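Tool kit loans: your questions

What's in the Whitelaw kit?
Claw hammer, tape measure, pliers, two screwdrivers, a voltage tester pen, a utility knife and a roll of electrical tape. Nearly all of it is orange and black, so you have no excuse for leaving it in the grass.
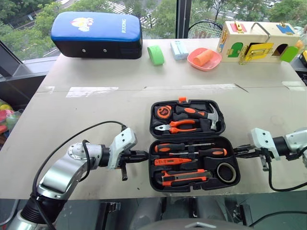
Where does everything go?
Each tool has a moulded hollow of its own. The hammer, tape measure and pliers live in the lid, the rest in the tray. If you're forcing the hammer into the space for the pliers, stop and have a think.

The lid won't close. Is it broken?
In two years it has been broken once. Look for a screwdriver riding up out of its slot before you ring us. Sitting on the box is not a repair.

Can I keep it over the weekend?
Yes, until 17 October at the latest if you ask Séverine Hoarau nicely. She remembers who didn't.

I've used all the tape. Do I owe you?
A new roll, please. Black.

How should it come back?
Shut, with the orange latch at the front, and nothing extra inside. We have enough biscuit crumbs. 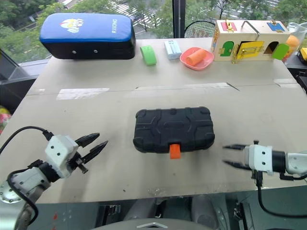 The kit with its lid down.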